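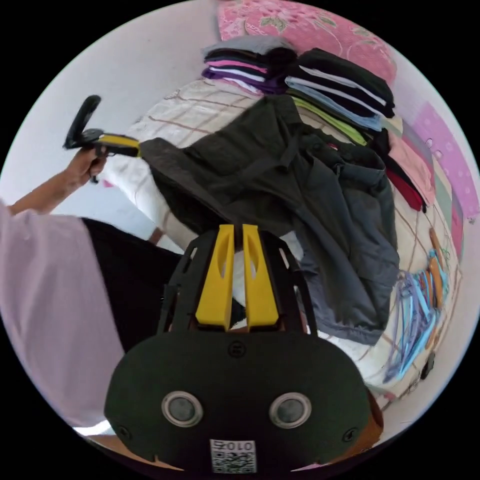

Sinéad Tierney puts the problem down to fuel, and says the kill counts from the July exercise tell a reader very little. "We started each set with both sides at the same state," she says. "On a real transit you lose that in the first 10 minutes."

Tierney ran the scoring cell at Hendport, where two squadrons flew 40 sorties of within-visual-range work. Radar missiles were excluded by agreement. Guns were scored from cockpit video, with a valid shot needing a steady track inside 300 meters.

"People quote the ratio," she says. "They leave out the rules - and the rules were written to train wingmen."
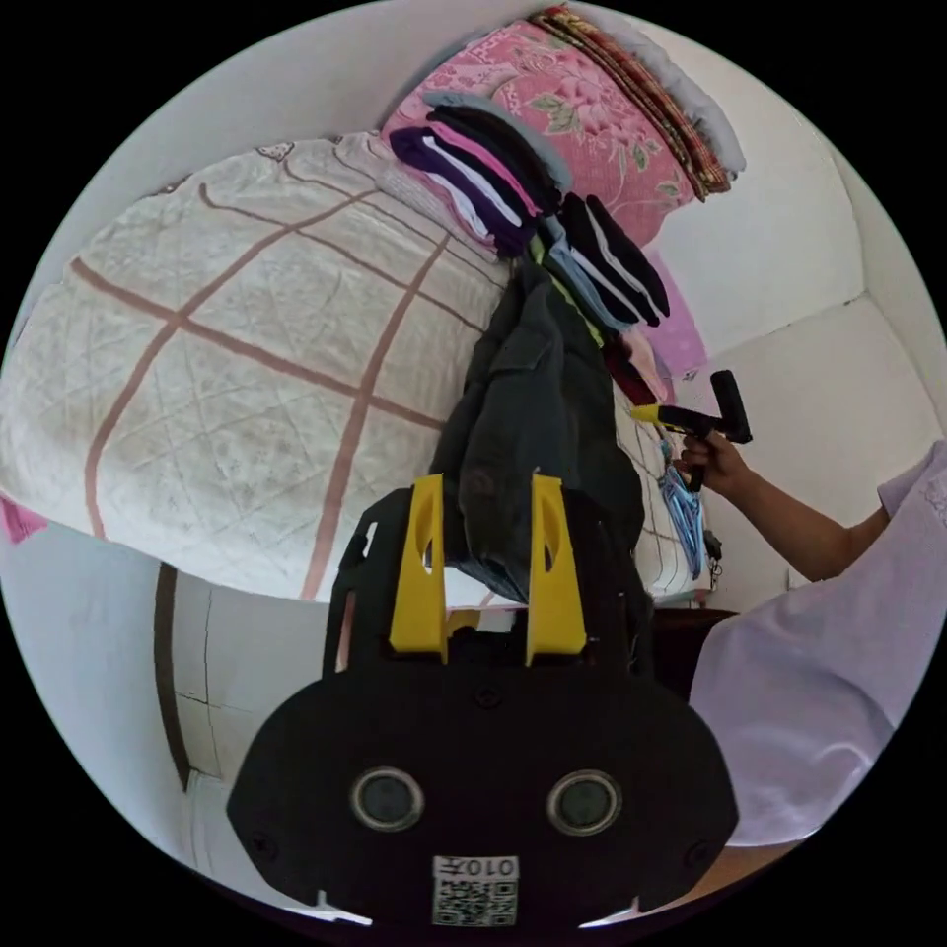
Dark jacket with flap pocket, hanging.

Of the 40 sorties, 19 were scored as no result. Most of those ended when one aircraft reached the altitude floor. She would keep the floor where it is, but log the energy state at each call.
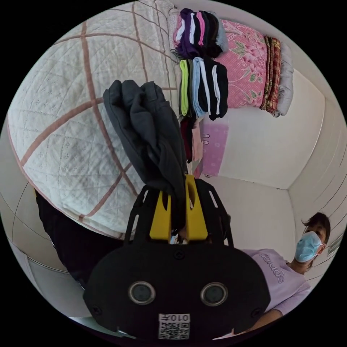
Enda Duggan disagrees, and wants the floor raised for the next round so that fewer fights stop early. Tierney has read his note. "He'd get cleaner numbers," she says. "I'd want to see the turn data first - we only have it for one side."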